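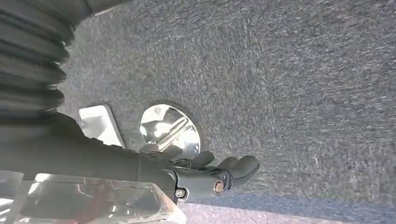

The Claltumville Community Workshop will hold its open day in February, and I have been asked to arrange the demonstration of a robotic arm in the main hall. The arm is on loan from the engineering department at Arsenault College and will be shown to visitors in groups. At the rehearsal, the black multi-fingered hand was held low over the gray carpet, palm toward the floor and fingers slightly curled, and it is in this position that I expect most visitors will first see it. Several of those present asked to touch the fingers. I would be grateful for advice from members who have hosted a similar event on the following points.

How close may visitors stand while the arm is moving? May visitors handle the hand at any stage? How long should each demonstration last, given that families with young children will attend as well as adults with a professional interest?

The hall is carpeted throughout and has one entrance. The college will send an operator for the whole of the day. We have a modest budget for barriers and signs, and the program must go to the printer soon, so the length of each session is the most pressing matter.

Posted 6th January
Category: Events and Public Visits
Status: Answered

3 answers

Accepted answer
Cyrill Schnyder, Flisilby Technical Museum

The distance should be set by the operator and not by the host. Please ask the college for the full reach of the arm, measured with the hand attached, and for the risk assessment that applies to public use. The barrier should stand outside that reach with a further margin that the operator has agreed to in writing. Tape on the floor is not a barrier. Visitors step over it, and on carpet it lifts at the corners by the middle of the morning. We use posts with a belt, weighted at the base, and a second belt at a lower height for children.

With regard to handling, our practice is to divide the session into two parts. The arm moves while visitors are behind the belt. The operator then brings it to a stop, isolates the power by the method given in the manual, and confirms aloud that this has been done. Only then is the belt opened. Visitors come forward one at a time and may touch the back of the hand and the fingers. They may not pull on them or place their own fingers in the joints. Your operator may decline to allow any handling at all, and that decision should stand for the whole day. It causes ill feeling if one group is allowed forward and the next is not.

Our sessions last 15 minutes with a limit of six visitors per group when handling is included. We tried longer sessions in our first year and found that the younger children had stopped watching well before the end. Leave a gap between groups for the operator to rest and for the hand to be checked. Please print the session times in the program as "subject to change" — equipment of this kind does stop without warning, and a printed promise is difficult to withdraw.

I would also recommend that one member of your own staff be assigned to the entrance for the entire day, with no other duties. Our last open day received 3,201 visitors, and the line for the robot was the only part of the event that required active management.

Second answer
Tustby Library Events Desk

We agree with the above regarding the barrier. We would add that the insurance position should be confirmed before the program is printed. In our case the policy covered visitors watching the equipment but did not cover visitors touching it, and an extension had to be requested. This took longer than expected.

Please also consider what visitors at the back are able to see. If the hand is working close to the floor, the first row will block the view of everyone behind it. We raised our demonstration onto a low platform with the approval of the operator. A lending institution may require its own platform or fixing points, so this should be discussed early.

Third answer
Member since last year

Ask if they can make it wave. Ours did that and the children talked about nothing else. Not sure about the insurance part, we did not look into it.

Comment from the original poster

Thank you to all who replied. The session length has been sent to the printer as advised, with the wording suggested. I have written to the college regarding the reach of the arm and the question of a platform, and our insurer has been contacted.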